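Staff and visitors at the Szekeres activity room are asked to follow these instructions when setting out and returning the cups and blocks. Allow 20 minutes. Questions may be sent to Itziar Zabala.

## Setting out

1. Wipe the tabletop with a damp cloth and dry it fully.
2. Place one red cup and one blue cup on the table, upright, with a hand's width between them. Other loose items should be kept well away from the cups.

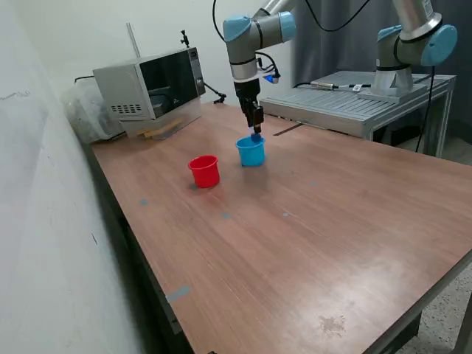 3. Take the blocks from the Relline box and inspect each for chips. Set aside any block with a sharp edge.
4. Place a blue block on a clear stretch of the tabletop, away from the table edge. Users who find the glare from the ceiling lights tiring

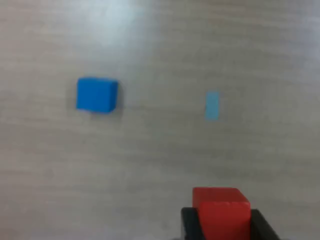 may ask for the lights above the table to be dimmed before the session begins. The blinds should remain as they are.

5. Add the remaining small pieces near the cups. Leave both cups open.

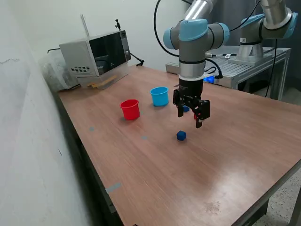

*Red and light-blue cups, with small pieces on the tabletop.*

## Returning the items

1. Put the small pieces back first, then check inside each cup. Small pieces are easily missed at the bottom.
2. Leave the blue tape on the tabletop. Worn strips are replaced each July by Kornél Szénási. 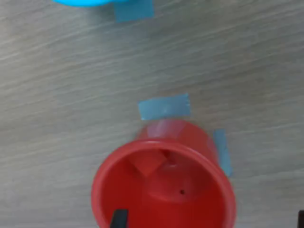 3. Wash the cups by hand in mild soap and let them air-dry upside down.
4. Return the box to the lower shelf and sign the sheet on the cabinet door.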